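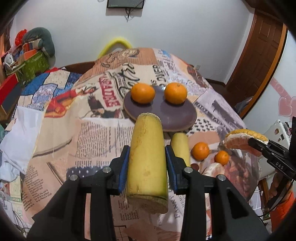

Section 4: Setting Up Your First Compound Library

Welcome back! By now you should have Fetby installed on your workstation and your license activated (if you haven't, please go back to Section 2, because very little on the next few pages will work without it). In this section we'll build your first compound library, bring in a set of structures, and get everything ready for the screening module. It takes a bit of patience the first time through, so pour yourself a coffee and don't feel you have to do it all in one sitting. Fetby saves your place after every step.

Before you start

You will need:

- A Fetby account with Editor or Owner rights
- Your structure file, in SDF or CSV format
- The name of the project the library belongs to
- Access to your group's Wijaya storage folder

If you log in and the Libraries tab is grayed out, you have a Viewer account. Your site administrator can change this for you in a minute or two, and you'll need to log out and back in again before the tab wakes up.

4.1 Create the library

1. Open Fetby and click Libraries in the left-hand menu.

2. Click New Library. A blank form opens on the right.

3. Type a name. You can call it anything you like, but please think of the colleague who will be hunting for it next spring. "Kinase set, Tambunan group, October" is a lovely name. "test_new_FINAL" is a name we have all used and all been sorry for.

4. Choose a project from the drop-down list. If your project isn't there, click Add Project and fill in the short form, then come back to this screen.

5. Under Visibility, pick Private, Team or Site. New libraries are Private until you say otherwise.

6. Click Save.

Note: You can change the name and the visibility later on, as often as you want. The project is fixed once you click Save, so do give that one a second look.

4.2 Import your structures

1. With your new library open, click Import.

2. Browse to your file and select it. Files sitting in your Wijaya folder show up under Shared – anything on your own computer is under Local.

3. Fetby reads the column headings and shows you its best guess at what each one means. Go down the list and check them. It is very good with SMILES strings and catalog numbers, a little less good with anything your lab has abbreviated in its own special way.

4. Match any column marked with a yellow triangle by choosing a field from the list beside it. If you don't need the column, choose Skip.

5. Click Preview. The opening rows of your file appear as drawn structures.

6. If they look right to you, click Import All.

Each import can hold up to 2000 compounds. For a larger set, split the file and repeat the steps above as many times as you need; Fetby will add each batch to the same library and keep the numbering in order.

CAUTION: Do not close the browser window while the progress bar is moving. An interrupted import leaves a partial batch behind, and you will have to remove it by hand (see 4.4) before trying again.

4.3 Check for duplicates and salts

Nearly every real library has a few compounds in it twice, often once as the free base and once as a salt. You can let them be, but they will muddy your hit list later and you'll be cross with yourself.

1. Click Tools, then Clean Up.

2. Tick Find Duplicates and Strip Salts. Leave the other boxes alone for now.

3. Set the similarity threshold. We suggest 91 for most small-molecule sets. Lower settings will group more compounds together, and anything under 66 tends to sweep up close analogs that you almost certainly want to keep apart.

4. Click Run. You'll get a list of suggested merges, each with the two structures side by side.

5. Accept or reject each one. Accept All is there too, at the bottom, but we'd gently encourage you to read through the list first.

CAUTION: Strip Salts overwrites the molecular weight field. If you have weighed out stock solutions using the salt weights, export a copy of the library before running this tool.

4.4 Remove a partial batch

1. Open the library and click History.

2. Find the batch marked Incomplete and click the three dots at the end of the row.

3. Choose Remove Batch, type your password, and click Confirm.

Only the compounds from that batch are removed. Notes and tags you've added to other compounds are safe.

4.5 Link the library to Mova

If your site uses the Mova plate reader connection, switch it on now, while you have the library open. Click Settings, then Instruments, then Link. Enter your reader's station code and wait for the green dot. On a slow network this can take a little while, so give it time before clicking Link again – every extra click sends a new request, and they do pile up.

Sites without Mova can go straight on to Section 5, where we design the first screening plate.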